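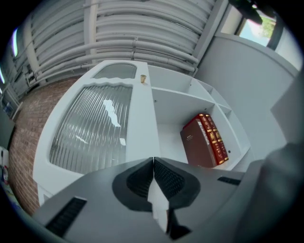

Display cabinet, fluted glass door with arched upper light, open shelves at right.

Skokstead display cabinet, single door with side shelving: long-term notes

Posted Apr 10, 2018 by Timo Ackermann

The Skokstead is a white cabinet with one tall glazed door and a column of open shelves beside it. I assembled one in January and have been using it for books and paper files. Most of the reviews I found before buying dealt with the look of it, so these notes cover assembly, door alignment, shelf behavior and the glass.

Delivery and packing

Two cartons, both flat. The carcass panels and shelf boards were in the first, the door in the second. The door comes glazed and should be carried upright by two people. Woo-jin Ban took the other end of ours up the stairs. Corners were protected with molded pulp, and there was no chipping on any panel. One shelf board had a shallow dent on the underside, which I turned to face down and left alone.

The instruction sheet is drawings only. Step 3 shows the back panel going on before the center divider is fully tightened. Follow that order. I tightened the divider first and had to loosen it again to get the back panel into its groove.

Assembly

Total time was one long evening. Tools needed beyond what is in the box: a full-length Phillips screwdriver, a square, a level. The supplied hex key is too short to get decent leverage on the lower connectors. A power driver on the lowest clutch setting is fine for the hinge screws and too much for everything else.

The side panels are predrilled. The holes line up, with one exception at the top rear corner, where I had to pull the panels together with a clamp before the connector would engage. Mal-soon Koo, who has the same cabinet from a later batch, did not have this problem.

Not every hole gets used. Small dark screw holes remain visible on the inside of the open section, on the side panel and up in the top shelf area. No cover caps are supplied. White adhesive caps from a hardware store will hide them, but the open side of this cabinet is the side people look at, and caps should be in the box at this price.

Door and glass

The door is the reason to buy this model. The main panel is ribbed glass with vertical flutes, and a smaller arched pane of frosted glass sits over it in the same white frame. The fluting picks up highlights along each ridge, so the panel looks brighter under overhead strip lighting than it does by a window. Contents placed right behind the glass can still be made out as colors. Move them back a hand's width and they blur into vertical bands.

Now the film. Remnants are still stuck to the fluted panel, near the middle and toward the lower right, and they show up white against the ribs. On flat glass this would be a quick job. On fluted glass a scraper rides on the ridges and leaves whatever is in the grooves. Methods tried so far:

Warm water and dish soap, left on under a wet cloth. Softens the top layer, leaves the adhesive.

Plastic scraper. Works along the ridges only.

Citrus adhesive remover on a cotton swab, one groove at a time. Works, slowly. Keep it off the white finish.

Soo-ah Hyun suggested a soft toothbrush, run parallel to the flutes after the remover has had time to act. That is the best method so far and the one I will finish with.

The hinges adjust in 2 directions, sideways and in depth. There is no height adjustment except by loosening the mounting plates, so get the cabinet level before hanging the door. On a floor that slopes even slightly, the gap at the top of the door will tell you. I shimmed the front left foot and the gap evened out.

Knob

A small brass-colored knob, mounted high on the door, near the upper right corner of the glazed part. It is fixed with a single machine screw from behind. It loosened once in the first month, and a drop of low-strength thread locker cured that. The position looks good and is less practical than it looks. Shorter users will be reaching up for it every time - Mal-soon Sung opens the door by its edge instead, and that leaves fingerprints on the white paint.

Open shelves

Plain white boards, dividing the column into compartments. I have had hardcovers in the lower compartment throughout, among them a few red volumes, one with "Catalonia" on the spine in gold. A small number of books will lean, and the boards are smooth enough that a leaning row creeps outward over time. A strip of thin rubber matting under the books stops this. A full row does not need it.

I measured sag with a straightedge across the most heavily loaded shelf and could not get a feeler gauge under it at the center. I would not stack large-format art books flat in the same spot without checking again after a few months.

The finish wipes clean with a damp cloth. Dark bindings leave faint rub marks on the white, and these come off with a melamine sponge used lightly.

Stability

Height is 197 cm on mine. It must be anchored. The supplied bracket is adequate for a stud wall, but the wall plugs are not suitable for brick. Buy proper masonry plugs. With the door fully open and nothing in the shelf column, an unanchored cabinet can be tipped forward with one hand.

Comparison

I also looked at the Bramero and the Plekstead. The Bramero has flat clear glass and a better hinge with real height adjustment. The Plekstead has no open section.

Verdict

Good door, sound shelves, poor choice of protective film. Buy it for the glass and order the cover caps at the same time.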